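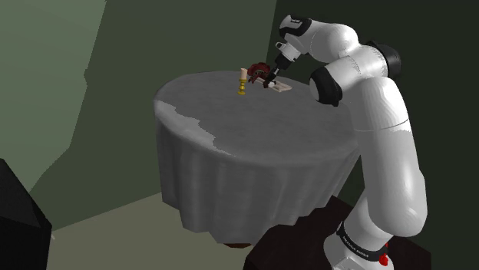 Image: supplied / Flindix

Alterations hand and bench sewer wanted, Kuncombe

Endik Linen and Mending is looking for a steady pair of hands to join our workroom in Kuncombe, four days a week to begin with and more in the busy months if you'd like them. We are a small shop and have been on the same corner for 19 years, in between the bakery and what used to be the bank. If you've lived in town for any length of time you have probably walked past our window, and there's a fair chance we have shortened a pair of trousers for you or let out a school blazer.

About half of what we do is household linen, by which we mean tablecloths for the function rooms, curtains, cushion covers, napkins by the bundle, and the odd set of church altar cloths that have to be handled as though they were made of smoke. The other half is clothing. We take up hems, replace zips, reline coats, patch work gear, and now and then we take in a wedding dress that was bought a size too hopeful in either direction. We don't make garments from scratch, though we get asked every week, and we'd like whoever joins us to be comfortable saying so kindly.

What the work is like

You would share the long bench with two other sewers and take your turn at the front counter, usually for an hour or two in the afternoon. Mornings are quiet and good for fiddly jobs. We put the radio on low and there's a kettle that is rarely cold. Around lunch people start coming in with bags, and from then on you may find yourself pinning a hem with one ear on the door.

The linen side gets heavy in July, when the winter dinners are on and the halls send everything in at once. A round cloth for a big table is an awkward thing to hem. It won't lie flat for you, the edge is on the bias for a good part of the way, and it has to hang evenly when somebody finally drops it over a table and stands back to look. We have our own way of doing it, with a narrow facing and a lot of steam, and we are happy to teach it to anyone patient enough to learn. It took one of us most of a winter to get the knack, so please don't be put off if you have never tried.

You'll be on an industrial straight stitch for most things, with an overlocker beside it and a blind hemmer we share. There is also an old Sampaio treadle in the corner that still gets used for leather and heavy canvas. You needn't learn that one, although most people end up wanting to.

Who we're hoping to hear from

We would love someone who can already sew a straight, tidy seam without thinking too hard about it, and who can unpick one without losing heart. A trade certificate is welcome but we don't ask for it. Two of our best people learnt at a kitchen table and never sat an exam. What matters a good deal more to us is that you look closely at the thing in front of you, and that you'll ask if a ticket doesn't make sense.

It would help if you have worked with customers in some way, whether that was in a shop, a canteen, a clinic or anywhere else. People can be shy about their clothes and their measurements, and a bit of gentleness at the fitting curtain goes a long way. You'll also need to be able to lift a folded bundle of wet linen from the trolley to the table, and to stand for part of the day. If standing is hard for you, please mention it in your letter, as we have a high stool and a fair amount of flexibility in how we share things out. 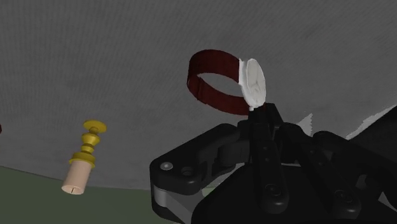 Hours are half past eight until four, with a proper break in the middle, and we stick to them. We don't expect anyone to take mending home. If you have children at school or someone to look after, we can usually shift the start by half an hour either way, and we've done it for others without any trouble. The shop is shut for two weeks over the new year and everybody has that time off together.

Pay and so on

The position is permanent part-time after a trial of 2 months, paid at the award rate for your experience, with superannuation and leave on top. We pay every fortnight. There is a yearly allowance of $300 for your own shears, thimbles, glasses or whatever else you use at the bench, and you can choose how to spend it. Staff may use the machines after closing for their own sewing, so long as the last one out turns the irons off at the wall (please, please turn the irons off at the wall).

Parking is behind the shop, and the number 42 bus stops across the road. There is one step up at the front door and none at the back.

How to apply

Please write us a letter. It doesn't have to be long and it doesn't have to be grand. Tell us what you've sewn, what you like mending and what you'd sooner leave to somebody else, and which days suit you. If you have a piece you're proud of — a hem, a darn, a buttonhole, a cushion with a decent corner — hold on to it and bring it along if we ask you in. We'd much prefer to see a real thing than a folder of certificates.

Letters can be left at the counter or slipped through the slot in the back door, marked "Workroom". If you'd like to come by first and see the bench, mornings before eleven are best, and you'd be very welcome. We can't always stop what we're doing, but someone will say hello and show you where everything lives.

Those we'd like to meet will be asked in for a paid half day, which is mostly an ordinary morning with us. You'll do a trouser hem, a zip and a small piece of linen, and have a cup of tea. We will write back to everyone who applies, including those we can't take on this time, and we keep good letters in the drawer for when the next place comes up.

Applications close March 18, 2020.

Endik Linen and Mending, Kuncombe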